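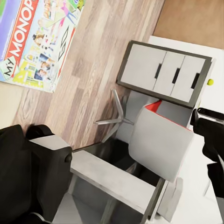

## 4. Setting the net height

The Hokach net system has two telescoping posts, one winch and one fixed hook. Complete Section 3 (floor sleeves) before starting. Two people are needed for steps 1 to 4.

**Caution:** Do not raise a post while the net cable is under tension. Release the winch fully first.

1. Lower each post into its sleeve until the collar sits flat on the floor plate. The winch post goes on the referee's side.
2. Turn both posts so that the pulley slots face each other across the court.
3. Pull the locking pin on the winch post, slide the inner tube to the mark for the match category, and let the pin snap back.
4. Repeat step 3 on the hook post. Both posts must be set to the same mark.
5. Hang the cable loop on the hook, run the cable over the winch pulley, and take up the slack by hand.
6. Crank the winch until the top tape is straight. Stop at the red line on the tension gauge.
7. Tie the lower cord to the base cleats. Tie the side cords last, starting at the top.
8. Measure the height at center court with the Mukura gauge stick, then above each sideline. The two sideline readings must match, and neither may be more than 2 cm above the center reading.

**Note:** A new cable stretches during its first weeks of use. Check the center height again after around 100 hours of play.

### 4.1 If the center is low

Add tension in quarter turns and measure after each one. If the gauge reaches the red line and the center is still low, release the winch, move both pins up one mark, and repeat from step 5.

**Caution:** Never strike a stuck locking pin. Apply Bonosum dry spray and wait five minutes. A bent pin must be replaced (part 3082).

### 4.2 Antennas and padding

Clamp one antenna over each sideline, on opposite faces of the net. Close the post pads (part 397) with the seam facing away from the court. The winch handle must be removed before play and stored in the Manolakis cart.

Section revised in December by Remo Pichler.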